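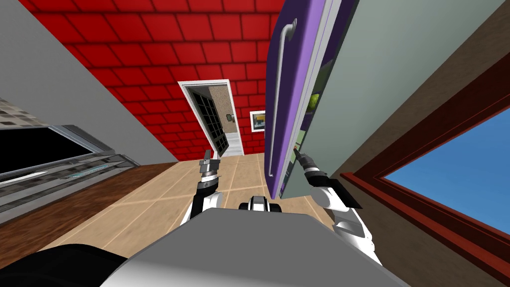 Slide 1 (title). Kitchen with a brick wall and the door standing open.

Leave this up while people find their seats. Title is "Getting It Down: recording your family's stories while the kettle boils". Say hello, say who I am (Maeve Doherty, Grelomholm, been doing this longer than I meant to), thank them for coming out. Ask whether they can hear me at the back and wait for an answer this time.

Start with the question. Who has a relative who tells a good story? Hands up. Keep them up if you've got that relative on tape, or on a phone, or on anything at all. Let them look round the room at the hands going down. Don't make them feel bad about it — I was a hands-down person for most of my life and I say so straight away.

Then my Auntie Bridie. She worked in the office at Rakgate, the biscuit factory, when it was the only big employer on our side of the river, and she could do every one of the foremen, voices and all. We used to beg her for the one about the wages going missing and being found in the custard cream tins. I can tell you that story. I can't tell it the way she did, and I have never managed to remember the name of the man who opened the tin, which was the line the whole thing hung on. I had a tape recorder in the cupboard under the stairs for the last nine years of her life. Pause. Have some water.

Slide 2. Why the kitchen

People talk in kitchens. I've recorded in front rooms with the good cushions out and in a church hall with a heater that ticked, and once in a parked car, and the kitchen wins nearly every time. Folk have something to do with their hands. They can look at the potatoes when it gets hard to look at you. Somebody who would freeze solid if you sat them in an armchair and said "tell me about your childhood" will tell you the whole of it over a sink of dishes, and then tell you the bit they left out while they dry.

Mention the doorway as well. A lot of the best things get said by someone who has stood up to go. Coat half on, hand on the door, "well, of course that was before your grandfather lost the shop" — and you never knew there was a shop. So keep the machine running until they are really and truly gone. I've switched off too early more times than I care to admit, and I've sat in the car afterwards writing on the back of my hand.

(If they laugh, tell them about the biro and the gravy. If they don't, move on.)

Slide 3. What to record on

Someone always wants to know what to buy, so deal with it early or they'll sit there fretting. Your phone will do. Put it on a folded tea towel, because a bare table picks up every cup that's set down and it sounds like somebody hitting a drum. Screen down, flight mode, a bit nearer to them than to you. You already know what you sound like.

I have a little recorder called a Clarko that I bought second-hand, and I'm fond of it, mainly for the big red light that tells me it's going. Pass it round. Get it back! Last time it went home in somebody's handbag and I had it posted to me in a sock.

Kitchens are noisy, so have a listen before you start. Sit for a minute with your mouth shut. The fridge is usually the worst offender and you stop hearing it after a day in the house, but it'll be there on the recording, humming under your mother's voice for ever. Some people switch it off at the wall. I don't, having once come home and left someone else's fridge off all night with a salmon in it. I move chairs to the far end and put up with what's left. Clocks I take out to the hall, with permission. The wireless goes off. The dog can stay.

Play them a clip here: clip A, the one with the budgie. Laptop volume up BEFORE pressing play.

Slide 4. Asking

This is the long part of the talk, so take it slowly and don't read it out.

Ask small. "What was the war like" gets you what they've heard on the television. "Where did you keep the coal" gets you the cellar, the steps down to it, who was afraid of it and the brother who locked her in. I have a list of questions that I hand out at the end, and nearly all of them are that size. What was on the mantelpiece? Who sat where at tea? What did your mother shout when she was cross? What did you have to be quiet for?

Ask about a thing if you're stuck. A picture on the wall, a cracked jug, the funny spoon. Nearly everybody has some object they've walked past every day for years that has a story hanging off it, and they're pleased to be asked. My neighbour had a small framed print by her back door and I'd always taken it for a present from a grandchild. It was the first thing she ever bought with money of her own. We got the best part of an hour out of that print, including a fiancé none of her children had heard about.

Then leave gaps. This is the hardest thing I have to teach anyone and I'm hopeless at it myself, as you'll have gathered. When they stop, count to five in your head. It feels terrible. They'll usually start again at four, and what comes after the gap is very often the thing you came for.

Don't correct them. If your dad says the bridge came down in the big flood and you know perfectly well it was the year after, let it come down in the flood. You can put a note in afterwards. I have a recording of two sisters who argue for ages over the colour of a pram, and at the time I was desperate for them to get on with it, and now it's the bit everyone in that family asks for.

Slide 5. Dong-geon and the noodles

Check he's still happy for me to use this. (He is, he rang. He says to slow down when I say his mother's name.)

Dong-geon Hyun came to one of these talks and sat at the back looking as though he'd got the wrong room. His trouble was that his mother tells her stories in Korean and his daughters have mostly English, and he felt that if he recorded her they'd never listen to it, and if he asked her to do it in English she'd say a quarter of it. I said record her in whatever language she's funny in.

What he did was get her to make her knife-cut noodles while the girls watched. She talked in Korean at full speed, the girls asked questions in English, he put things across from one side to the other, and you can hear the knife going the whole time. There's a point where the younger girl asks why Granny is crying and the older one says "onions", and Granny says, in English, "no onions". Then a gap. Then she tells them about her own mother's kitchen.

Play clip B. It is short. Don't talk over the end of it. Don't talk straight after it either.

Slide 6. When they don't want to

Some won't, and that's their right. I do want to say this properly as people come up to me afterwards quite upset about it. You can ask twice. I wouldn't ask three times. My own father said he had nothing to say that was worth the battery, and that was the end of that, except that he let me write down how he grew his leeks, and there's a good deal of my father in those leeks if you know where to look.

Also say: tell them the machine is on. Always. No hiding it behind the bread bin. If they say "turn that off a minute", turn it off, let them see you do it, and what they say next belongs to them. Ask at the end whether there's anything they'd like taken out, and who they're happy for it to go to. Write the answer down on the same day.

And stop when they're tired. People of 80 will be polite to you long after they've had enough. So will people of 50, come to that, but they've got more puff.

Slide 7. Afterwards

The dull part, and I promise to be quick. Say the names and the month at the start of every recording, out loud. "Maeve and Auntie Kath, Kath's kitchen, August." You'll think you'll remember and you won't.

Copy it that night. Keep it in 2 places, and two folders on the same computer doesn't count as two places, whatever my brother says. I send one copy to my cousin, who has no interest in it whatever and is wonderfully reliable.

Don't set out to type up every word. I did that with my first one and it took me a whole winter and put me off for a year. Listen back with a pad and jot down what comes up and when. "Coal hole. The lodger. Why she never liked the sea." One side of paper, folded up and kept with the recording, and anybody could find their way round it.

I keep a tin of these sheets and there are almost 100 in it now. Hold up the tin. Yes, it's a biscuit tin. Yes, it's a Rakgate one.

Slide 8. Go home and do it

Don't wait for Christmas, it's far too loud and everyone's cross about the sprouts. Pick an ordinary afternoon. Ring them, say you'd like to hear about such and such, take a cake.

If there's time, take questions. The ones that always come up:

Video or sound? Sound, to begin with. People forget about sound.

What about a relative whose memory is going? Yes, gently, in the morning if that's their better time. Songs and food are good ways in. Follow them wherever they've gone.

What if it's something dreadful? Have a proper answer ready for this one, don't wave it off. Put the kettle on, stay as long as they want you to, don't go home directly after. Ring them the next day.

Handouts are on the chair by the door, question list on one side and the tea towel business on the other. Tea is next door. Get the Clarko back.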